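Lucero Villanueva has taught folding at the Montoya housekeeping school for 12 years. She starts every group on a gridded surface.

"People fold by feel and the corners drift," she said. "With lines under the cloth, they can check an edge right away."

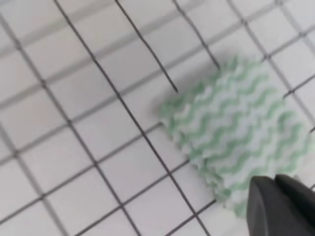
A green-and-white cloth on a white surface ruled with a grid.

Her students begin with small cloths and spend 15 minutes a day on them. Sheets come in the second week. "I tell them to pick one line and stay on it," Villanueva said. "Then we try it on a plain table."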